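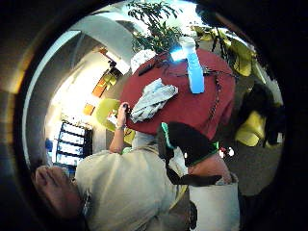 How can a robot learn to pick things up if it was not there when the lesson was given?

It can learn from recordings. A person does the job with a gripper held in the hand, a camera fixed to the gripper records each try, and a computer program later studies the recordings and works out which movements to make.

The gripper

A gripper is a simple mechanical hand. The one used in the Ketar study has two fingers that open and close, and a handle with a trigger. The robot arm in the laboratory has the same two fingers at its end. The match matters. If the person used bare hands, the program would have to guess how five fingers become two.

The lens

A normal camera lens sees a narrow slice of a room. The lens on a hand-held gripper is often very wide, so it takes in the floor, the ceiling and whatever is to either side. The price is that straight lines come out bent. In the picture at the top of the page the shelving unit and the edges of the walls follow the curve of the circle. Things close to the lens also look much too big, which is why the fingertips are so large next to a whole tabletop or whatever the red surface is. A program can learn to use bent pictures as they are. It does not need them straightened, provided the robot carries the same lens.

What is in a recording

Each recording holds three kinds of information:

- the pictures, one after another
- where the gripper was at each moment, and which way it was turned
- how far apart the fingers were

The second item is the hardest to get. The computer picks out small details, such as the corner of a shelf, and follows them from one picture to the next. From the way they shift it works out how the gripper must have moved. Blank walls give it very little to follow.

Training

The program is shown a picture and asked to predict the next short piece of movement. Its prediction is compared with what the person did. The difference is called the error. The program is then changed very slightly so that the error gets smaller, and the next picture is shown. This is repeated a great many times.

The result

The Ketar group made 3661 recordings of one job, which was putting a cup on a saucer. They kept 2734. The others were removed when the computer lost track of the gripper or the cup was dropped.

They then trained two programs. The first had recordings from a single room. The second had the same number of recordings, but from four different rooms. Both were tested on a robot arm in a room that neither had met. The second program put the cup on the saucer more often. Trinidad Farías, who wrote up the tests, gives a short explanation: the first program had learned the room as well as the job.

The study has limits. It covered one job and one type of gripper. The cups were all rigid, so the result says nothing about cloth, string or anything else that changes shape when it is held.

Words used on this page

Error: the difference between a prediction and the correct answer.
Gripper: a mechanical hand.
Training: changing a program step by step until its error is small.

Last updated: October

Comments

Flusus
Why do they throw away the ones where the cup was dropped? Couldn't it learn what not to do?

Younis
It could, but the method on this page copies whatever it is shown. There are other methods that use mistakes.

Flandenen class 4
We tried picking up a rubber using two rulers. The rubber kept turning round. Is this a problem for the robot too?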